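Section 7. Fitting the processor

Novham desktop refurb guide, sheet 3922

Before you start: power cord out, side panel off, tower flat on its side. Touch bare metal on the case first.

1. Find the socket on the green board. Push the lever down and out, then let it up.
2. Swing the metal load plate fully open. Leave it open.

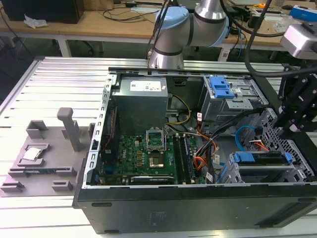 Fig. 7-1. Tower on its side, load plate raised. Processor in the pocket of the gray fixture, left.

3. Check the contacts with a flashlight. Bent or dirty = stop, set the board aside.

CAUTION: no fingers in the socket. No canned air up close either.

4. Look over teh cables. Power wires and the blue SATA cable must not lie across the socket. Tuck them toward the drive side.
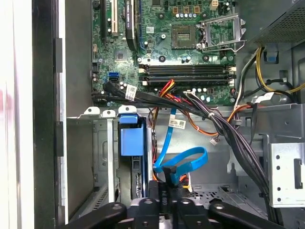

Fig. 7-2. Socket open, cables below the board.

5. Pick up the processor by its edges, metal side up. Match the corner mark and the notches.
6. Lower it straight down. No sliding, no pressing. Wont sit flat? Lift out, turn, try again.
7. Close the plate, lever down, hook it under the tab. Lever feels stiff, normal.

Note: memory checks are in section 8. Dont fit the cooler till paste is on.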